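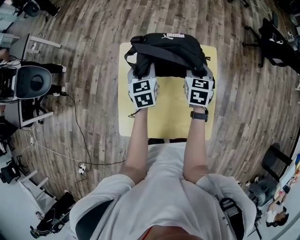 Black Puma backpack on the small yellow table, one strap looped over the top.

Workshop > Notebook > Bags and carriers
3 min read

9/7/20

Backpack day. The plan was to settle whether a soft bag should lie flat or stand up when we pack it, and I can't say we settled it. Nuala Mulligan is for flat. Her argument is that a bag on its back stays where you put it, and that's fair as far as it goes. But an empty backpack lying down is a pancake with straps. You press on the sides and the middle humps up, and then you're arguing with the fabric about where the opening is.

The Kandia notes say to square the bag up from both sides before loading. I tried it their way all morning and remain unconvinced. Squaring up looks tidy for as long as you hold it. Let go and the sides go back to whatever they were doing before. Maybe it works on the stiffer Brarkis bags, which have a board in the back panel. I'd like to see that before I believe it.

Shoulder straps are the real nuisance. Leave one looped over the top and it gets in the way of everything. Tuck it under and the bag rocks. Nuala wants to clip them together behind the bag. Fine, but then somebody has to unclip them, and that goes on the clock too.

The little square table is too small for this job, in my opinion. It does for the bag alone. Add the stuff that goes in the bag and you're stacking things on the floor. Asked Darkby about a bigger one in April and heard nothing.

Load for the afternoon was 3100 grams, mostly books, plus a folded jacket. Heavy things first against the back panel. The bag did sit better with weight in it — no surprise there — and I don't think it tells us which way is better for starting out. Took 300 grams out at the end to see if it would slump. Couldn't tell.

Two things I don't trust yet:
- the times from before lunch, as we kept changing how the strap lay
- Nuala's claim that flat is faster. She's also had more practice at flat.

Next: same bag standing up, same load, straps clipped. If the Luangrath duffel has come by then, do that one too, though a duffel has no business being compared with a backpack.

2 comments · 3 shares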